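The Quiet Border

After the missile battery left Kadholm, the town had to learn again what it was for

When the last trucks drove out of Kadholm in November, people stood along the harbor road and did not wave. I was among them. I had moved to the town two years before, and I did not yet know which silence was ordinary there and which was not. This one, I was told later in the bakery, was not ordinary.

For a generation Kadholm lived beside an air defense battery. The launchers stood on the hill behind the school, 40 kilometers from the border, and they pointed over the water. The soldiers rented rooms, bought bread, married into families. Then the two governments signed the Kellden agreement, which says that no long-range launcher may stand closer than 120 kilometers to the line on either side. The text has 119 pages. Kadholm is mentioned on one of them, in a table.

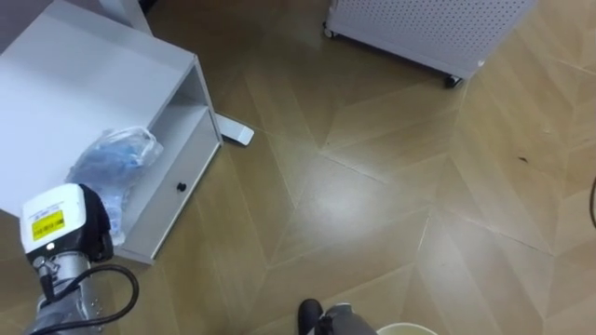 It is easy to read such an agreement as good news, and I believe that it is good news. But in the town the opinion is more divided than the newspapers in the capital like to write. The older people remember the time before the battery, when foreign patrol boats came into the bay at night and the telephone line was cut twice in one winter. For them the hill was a kind of roof. The younger ones say that a roof which everybody can see from the sea is also a target, and they have studied the maps as well as their parents.

What both sides share is a worry about the checking. The agreement gives the inspectors the right to visit any former site with one day of notice. In the first months they came three times to our side and three times to the other. They measured the concrete, they photographed the empty shelters, and they ate at the Koller, the only hotel which stays open in winter. After this the visits stopped. The ministry explains that the joint office is waiting for its new budget. In Kadholm one hears other explanations. 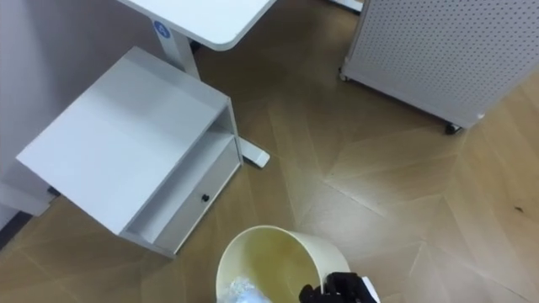
Volume 40, Number 3

The sensors were supposed to help with exactly this problem. Under a separate protocol, both countries installed a system called Eltix, a chain of listening stations which can recognize a heavy vehicle by the vibration in the ground. The stations report to both capitals at the same time, so neither can hide a movement from the other. That is the idea. In practice the stations also hear the timber trucks, and in the forest season they sent more than 1000 alarms, all of which had to be answered in writing.

I walked up the hill at four in the afternoon, when it was already almost dark. The fence is still there but the gate is open. Somebody has put a bench on the first concrete platform, facing the bay, and the school uses the second one for ball games. From the bench one sees the lights of the other coast, a thin row, and one ferry.

The ferry is new. It carries few passengers and it loses money, and the town council votes every spring whether to keep it. So far the vote has been yes.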